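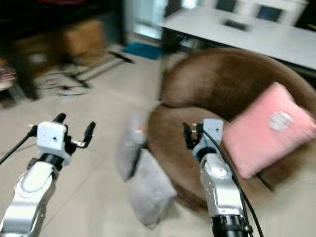 A brown round chair with cushions. Photo: Skov

FOR IMMEDIATE RELEASE

Skov to Florton: Please Sit Down

Furniture rental company opens a Skeltside showroom where lingering is the business model

SKELTSIDE, July. Skov, the company that rents living-room furniture by the month to people who aren't sure how long they're staying, will open its first walk-in showroom this month in the former Jistow carpet warehouse in Skeltside, on the Florton side of the canal.

The showroom covers 2000 square feet and is laid out as four living rooms, each furnished at a different monthly price. Visitors may sit on anything. They may also nap, within reason, and the company has declined to say what reason is.

"Most people give a sofa less time than they give a sandwich menu, and then they live with it for a decade," said founder Védís Hallgrímsson. "We'd like them to bring a book. If they finish the book and their back hurts, we've saved everybody a delivery."

Skov began as a three-chair operation run out of Hallgrímsson's own apartment, an arrangement that ended when a customer rented the last one and she ate dinner standing up for most of a winter. The company now rents sofas, armchairs, rugs, side tables and lamps throughout Florton. The minimum rental is four months. Customers who grow attached to a piece can buy it at any point, with half the rent already paid taken off the price.

Returned furniture goes to a repair shop at the back of the building run by Eyvindur Vestergaard, who previously restored theater seats and has strong views on staples. Pieces are cleaned, mended and sent out again. Those past saving are taken apart for their stuffing and legs, and Vestergaard says there is always somebody who needs one leg.

The showroom will also host a free evening class, Cushions and How to Stop Buying Them, taught by upholsterer Philomena Hayes. Eight places are available at each session. Cushions will be on sale next to the exit.

"I did raise that with management," said Hayes.

Opening night begins at 8 p.m. with coffee, cardamom buns and a short speech that Hallgrímsson has promised to give from a recliner. Red wine will not be served near the pale rugs, or, following a discussion with Vestergaard, anywhere else in the building.

About Skov
Skov rents, repairs and occasionally sells living-room furniture in Florton and Skeltside. Delivery is included up to the third floor. Above that, the company asks that you be home, and encouraging.

Media contact
Kaan Değirmenci, Skov press desk
Interviews and showroom visits by arrangement. Please allow time to sit.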